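Trindham Home & Kitchen Forum > Worktops, boards and knives

Topic: Oiling a maple board - how often do you really do it?

crumbtray
Posted 5/28/19

Hello all, first proper post after lurking since April. I've bought myself a maple chopping board from Borkowska after years of horrible plastic ones and I love it, but now I'm terrified of ruining it. The leaflet says to oil it "regularly", thanks very much, that could mean anything! My sister does hers every Sunday. The man in the shop said twice a year. What do you all do? And is mineral oil really any different from the stuff in my cupboard?

pastrybrushed
Mineral oil, food safe, from the chemist or the kitchen shop. Please don't use olive oil, I did that with my first board and after a couple of months it smelt like an old chip pan. Sunflower's no better. They go rancid and you can't get it back out.

As for how often, I go by the look of it. If the grain's gone pale and chalky it wants doing. When it's new, once a week for the first month, then whenever.

gasketcase
Going to disagree with the weekly thing. I've had mine for 14 years and I doubt it's been oiled 9 times in its whole life. It gets scrubbed with hot water and washing-up liquid, stood on its edge to dry, and that's your lot. It's a lump of wood for chopping onions on. People fuss far too much.

crumbtray
Ha, my partner would like you. Do you get any cracks though? That's what worries me, we've got a radiator right by the worktop.

gasketcase
One hairline at the end, hasn't moved in years. I would shift it away from the radiator though, that'll do more harm than any amount of oil will do good.

pastrybrushed
With respect, "it hasn't split yet" doesn't mean it wouldn't be nicer to use with a bit of oil in it! Mine beads water beautifully and beetroot wipes straight off. I put it on warm (stand the bottle in a jug of hot water), leave it overnight, and wipe off whatever's left in the morning.
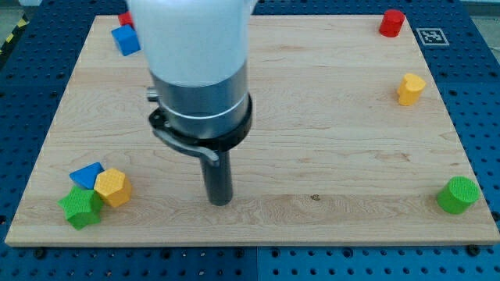

Also do both faces and the edges. If you only do the top, the two sides take up damp differently and it'll cup, and then it rocks every time you cut bread, which drives me up the wall.

tealeaf56
Seconding both faces. I only ever did the top of my first one and it went like a banana.

Has anyone tried the Hotska board cream? It's oil and beeswax mixed. Bit pricey for what it is but it smells lovely and I find it lasts longer than plain oil. My tin's still going and I've got three boards and a rolling pin to keep up with.

gasketcase
You can make that yourself with a block of beeswax and a pan for a fraction of the price.

tealeaf56
You can, and I did, and I was scraping wax off the hob for a fortnight. I'll pay for the tin!

crumbtray
This is all really helpful, thank you. One more daft question, what about marks? There's a little dark speck in mine and I can't tell if it's a stain or if it came like that.

pastrybrushed
Could well be in the wood, maple does get little flecks. Rub it with half a lemon and coarse salt, leave it ten minutes and rinse. If it's still there, learn to like it.

gasketcase
Or a quick go with fine sandpaper along the grain. Then oil it, I'll give you that one, you do need to after sanding.

pastrybrushed
Screenshotting this.

ulter_lane
Whatever you decide, keep it out of the dishwasher. My lodger put mine through 2 cycles while I was away and it came out in planks.

crumbtray
Oh no!! Right, I'm putting a note on the dishwasher door tonight. Oil's ordered, radiator's being avoided, will report back.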